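Jury duty, the long version

So a bunch of you asked how jury duty went, and I've been putting this post off because I wanted to be sure I was allowed to talk about it. The trial is over, the judge told us we could say as much or as little as we liked, so you're getting the long version (minus anything that belongs to the other jurors).

The summons came back in October. I'd postponed once already and the county only lets you do that one time, so off I went to the courthouse in Prurnville at 9 in the morning with a book, a sweater and a granola bar that got taken out of my bag, inspected and handed back. There were 25 of us in the first group they called upstairs. I figured I'd be sent home by lunch. I was juror number two.

The case was a burglary. A storage place out on Camargo Road had been broken into and a bunch of tools and a generator went missing, and the man on trial had been stopped later that week with some of the tools in his truck. He said he bought them at a flea market. That was pretty much the whole fight — did he take them, or did he just buy them from someone who did?

I'd pictured trials being fast and shouty. They are so slow! We spent most of an afternoon on a padlock. Who sold it, who had keys, what the cut on the shackle looked like, whether bolt cutters like the ones in the truck would leave a cut like that. I filled pages of my notepad with padlock.
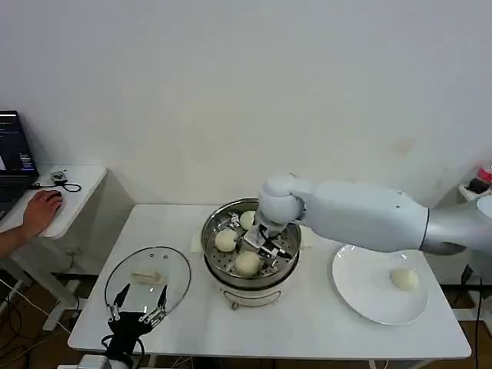 The part I still think about is the flea market receipt. It was handwritten, with no name on it, just a price and the word "tools," and the prosecutor made a big deal of how anybody could have written it. Which, sure. But anybody could have written a real one too, you know? I've bought lamps with less paperwork than that.

We deliberated for two days. I can't say everyone was patient the entire time (I wasn't, by the second afternoon) but people listened way more than I expected. We ended up guilty on having the stolen property and not guilty on the burglary itself. I went home and slept for eleven hours and then felt weird for a week.

A couple of practical things if you get called. Bring layers, that jury room is freezing. Park in the Pirier Street garage and get your ticket stamped by the clerk before you go back down, because I forgot and had to ride the elevator up again and go through security all over. And eat a real lunch. The Sulis Cafe across the street does a decent grilled cheese and they're quick about it.

My check for the whole thing hasn't shown up yet. I'll probably spend it on parking.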